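Speaker notes: "Fault 53 and the cable we weren't watching"
Closatier cell, laundry folding line
Slot is after the coffee break. Keep the slides moving.

Opening
Say what the talk covers: one fault on a two-arm folding cell, how we chased it, what we changed. No product pitch. Mention that Orninix is our name for the control software, so people don't go looking for it.

The fault
In March the cell began stopping with code 53, position error on the right arm. Over 2190 fold cycles the log had it often enough that the night run was no use to us. Each stop left both arms braked with cloth still in the grippers. Someone then had to open the cell and free it by hand.

First guess was the cloth. Large pieces pull on both arms at once, and we thought one arm was dragging the other. We cut the speed and lost a week. Stops carried on.

Next two slides, give people time to look.
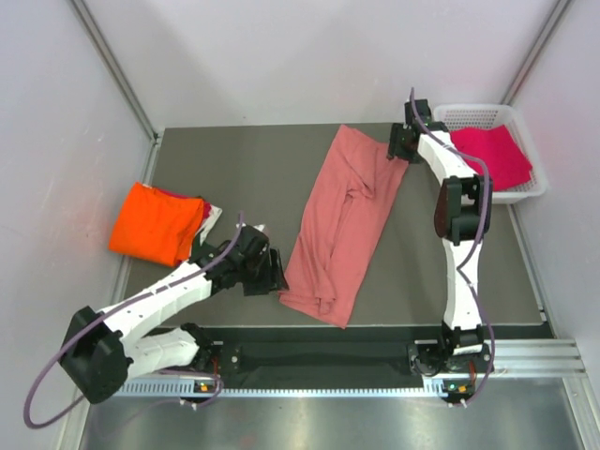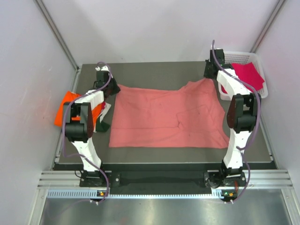 Two-arm handling of a salmon-pink piece, right gripper on the upper right corner in both. Purple or purple-gray cables run along the arms.

Point at the right cable and its bend by the elbow. On our cell the fault traced to the cable at that joint. A conductor had cracked inside the jacket and opened up when the arm reached to the back. The jacket looked fine, so two visual checks passed it. We found it with a meter while moving the joint slowly, power locked out, brakes released by hand.

The safety part
Slow down for this one. After a code 53 stop, the old Orninix build let the operator press reset with the door open. The arm didn't move in our case. It could have. Reset now needs the door closed and a second button outside the cell.

What we changed
New cable from Leclerc, with a longer loop at the elbow.
Meter check every 400 hours, logged on the Fister sheet.
Grippers stay closed on a stop until someone releases them.

Result so far: 2129 cycles since the swap with no code 53. That is a short run and I should say so.

Questions. If asked about cable life, we don't have a number yet.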